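18 November 2020

Started at the Drullau cell before the others came in. Overnight log had 89 faults on the right wrist, all the same code: position error on axis 2, clearing itself after a retry. Kasun had already swapped the encoder board in March, so I left the board alone and went for the wiring.

Checked the connector on the right forearm. Latched, pins straight. Continuity was fine with the arm parked and dropped out when I worked the cable by hand near the plug. The loop was too short for the low reach. Re-dressed it with more slack and moved the tie back toward the elbow.

Re-zeroed both arms and went to the basket carry. The red basket is still the best load for this, two hands on it and very little give if one side lags.

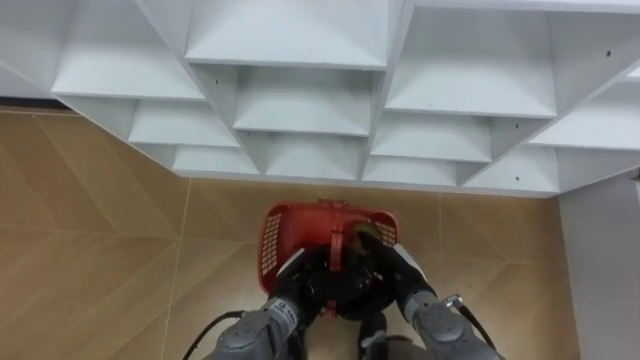
Grip current on the left hand reads higher than on the right. Pendo thinks the finger offsets were never redone after the last glove change, and I agree. Left it for tomorrow.

Ran 60 carries in front of the white shelves at half speed. No faults. Total on the counter is 855 since the last service, so the greasing is due as well. Bakari has the cartridges.

To do: finger offsets, left hand. Grease both elbows. Order a longer cable from Rurnero, same plug. Ask Jacobus whether the retry limit can be lowered so the next bad cable stops the cell instead of filling the log.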